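Week 4 handout, Sensory Play and Tidy-Up (Kamdale evening course)

Hi all! I promised I'd type up my notes on tray activities, so here goes, in the order I remember saying things. 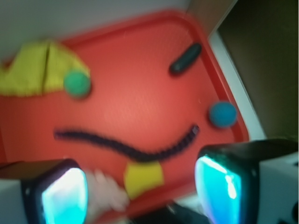
My rule for a first tray is to mix the textures and keep the colors loud. A fuzzy ball or two, a bit of folded cloth, some cord, maybe a piece of play food (I'm very fond of anything pickle-shaped). I like a red tray with a raised rim, so round things have something to bump into before they hit the floor!

**Setting up**

- Lay the cord down first and let it curve however it wants.
- Put two cloths of different sizes on the same tray. Kids love matching big yellow to little yellow.
- Leave some bare tray showing.

**Running it**

Let them touch everything before you say a word. I used to jump in with "what color is this?" straight away, and Emiko Nishimura (she taught this unit before me) broke me of that in one afternoon. Wait for them to hand you something, then talk about that.

**Tidying**

Balls first, cord last. Coil the cord loosely, no knots please – I spent most of a lunch break in February picking one apart.

**For next week**

Read Maruyama, page 23, the part on sorting by feel, and bring one soft object from home. We're in the Grastness room again, and the side door sticks, so push hard.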